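Notebook, plates-to-tub, bimanual cell
Saturday, started after lunch

Goal for the afternoon was to settle the argument about the rim-first pickup. The old policy (the one we trained before the Brustura data got merged in) treats a plate as a thing to be pinched wherever the gripper happens to arrive. The new one is supposed to find the rim, tip the plate up on edge, and let both arms have it before it goes to the tub. Flanolard is the name in the config for the new one. I didn't pick it and have stopped asking.

Protocol, so that future me can't claim there wasn't one: 18 trials per policy, same starting checkpoint family, plates dealt onto the table in mixed order. A trial is one plate. Success means standing or leaning in the tub with both grippers open and clear. A plate lying flat in the tub counts as a half, which the Munshi group will complain about, and they can come and run it themselves. Timeout is 80 seconds.

Plate set is the usual mismatched one. I'm keeping it mismatched on purpose. When we ran the matching white set in May the numbers were lovely and meant very little, as the policy had more or less memorized one rim.

Views from the overhead and the wrists, for the write-up:

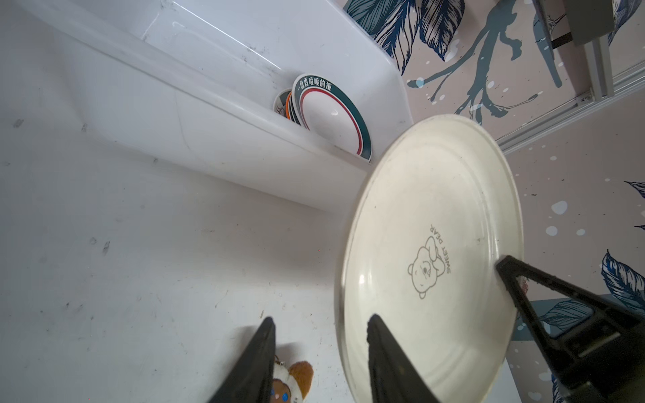

SWEET BEAR plate held up on edge, right by the tub.

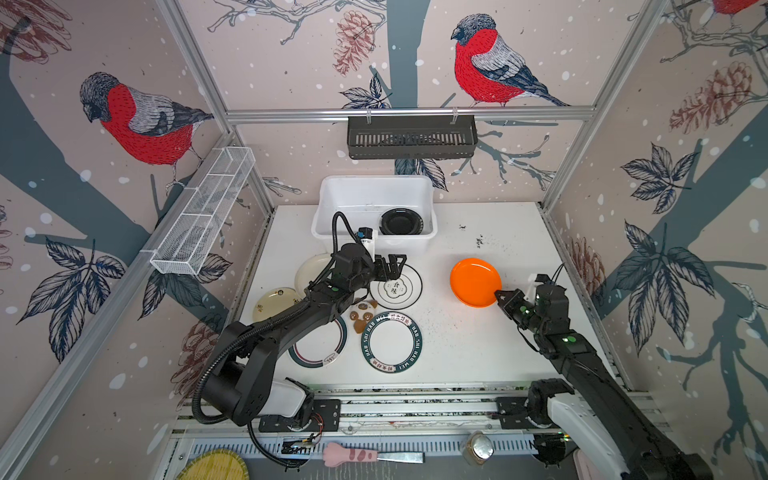
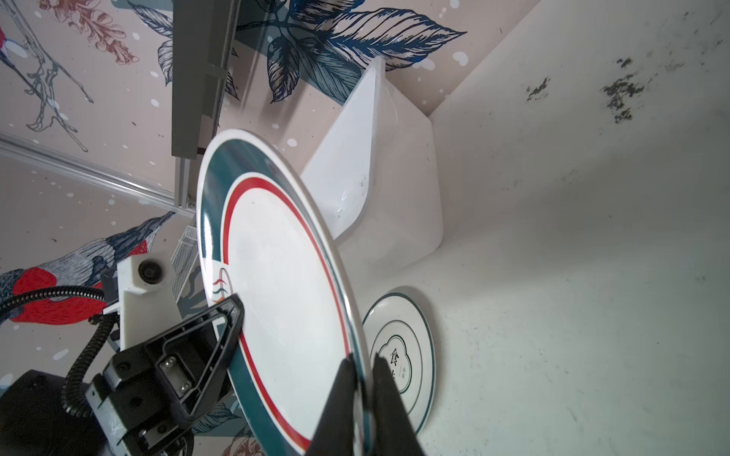 Teal rim with the red line, pinched at the lower edge. 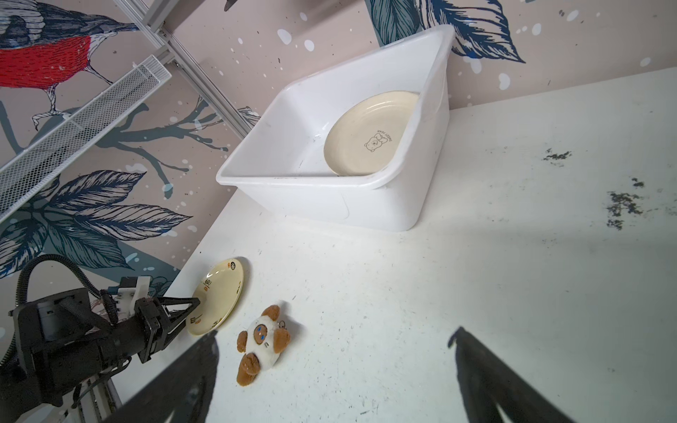
Results, then. Old policy: 9 full successes out of 18, plus 2 halves. Flanolard did better on full successes and had no halves at all, but I'm not writing its total here until I've rewatched the trials where I was scoring and eating at the same time. The direction is clear enough without the number. I'd rather be dull than retract something in a group meeting again.

What changed is mostly where the failures live. The old policy fails on the way up: one finger gets under the rim, the other lands on top of the well, the plate skates off across the table and the arm follows it with great dignity until timeout. Flanolard hardly ever does that. Its failures come at the handoff. One arm has a perfectly good grip, the second arm comes in to help, and the first lets go a beat early, like someone passing a baby to a stranger. I think this is the action chunking and not the vision. The release gets committed before the second contact is confirmed, and by the time the next chunk is predicted there's no plate to discuss.

Things I tried between batches:

Shorter execution horizon, half of each chunk. Fewer early releases, but the motion gets twitchy near the table and the fingers tap the rim several times before committing. Sounds like somebody waiting for service in a diner.

Pameo filter on the gripper channel only. Helps more than it has any right to. Release comes later and the arms stay smooth. Slower, though, and two trials ran close to the timeout. Needs its own batch before I believe it.

Holding the release in code until both gripper currents go over threshold. Works, obviously. It's also cheating if the paper is going to say end to end, so I took it back out and logged it as a diagnostic.

Open question about printed plates. My hunch was that a busy rim would help the policy find the edge, and a plain one would hurt. From today I can't say either way. The plates weren't balanced across the two batches (my fault, I dealt them by hand and called it random). Next time the order comes from a script.

Also check the wrist exposure. White plate against white tub gives the encoder very little to work with once the highlights blow out, and I'd like to know how much of the placement error is just that. Cheapest test is to replay the logged frames with the brightness pulled down and see whether the predicted placement moves. If it does, we've been tuning the wrong thing for a while, which would be in keeping.

To do Monday morning or whenever I'm next in:
- rescore the Flanolard batch from video, no sandwich
- scripted plate order, seed written down
- Pameo filter, full 18
- brightness replay on logged wrist frames
- rename the config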